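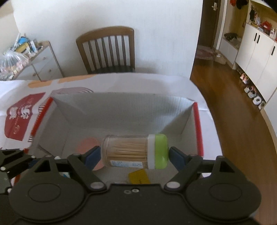 Toothpick dispensers with the colored cap -- worth it or a gimmick?
Forum > Kitchen & Pantry > Small stuff

pantry_moth
Clearing out the drawer by the stove and I've got toothpicks in three different places. Thinking of switching everything to the clear plastic cylinders, the kind with a bright green cap on one end. The Lendano store has them. Does anyone like theirs, or is this another thing I'll be throwing out by next April?

odthorpe_ed
Save your money. It's a plastic tube with wood in it. The paper box toothpicks come in has worked fine for as long as I've been alive.

kzwahlen
The paper box works until you drop it. I picked up every last one off a tile floor once and I'd pay a lot to not do that again. Clear body is good too, you can see when you're running low.
-- Konrad

odthorpe_ed
How often are you running low on toothpicks? I bought 2 boxes when we moved in and we're still on the first.

crumbtray
My problem is the caps. They're fine for a month, then the collar gets loose and the cap comes off in your hand. Mine were Pradedix, maybe other ones are better. I doubt it.

pantry_moth
That's what I was worried about. Does it matter if you store them lying down? My drawer is too shallow to stand anything up. I'd put them in a cardboard box with the birthday candles and the corn holders.

annelies_t
Lying down is fine if the cap fits. I have 8 of these from a church supper and keep them on their sides in a shoebox. One opened. So believe Crumbtray or me, whichever you like.

crumbtray
One out of 8 isn't a great number for something whose only job is to stay shut.

annelies_t
It's a toothpick holder, not a parachute.

kzwahlen
Put a rubber band over the cap if it bothers you. And leave the label on, otherwise you'll be guessing later whether those are the plain ones or the mint ones. Ask me how I know.

odthorpe_ed
So now we have a plastic tube, a rubber band and a cardboard box, all to replace a cardboard box.

pantry_moth
OK, fair. I'll get one, put it in the drawer and see if the cap holds up. If it does I'll toss the paper boxes.

crumbtray
Post back in a few months. These threads always stop right after somebody buys the thing.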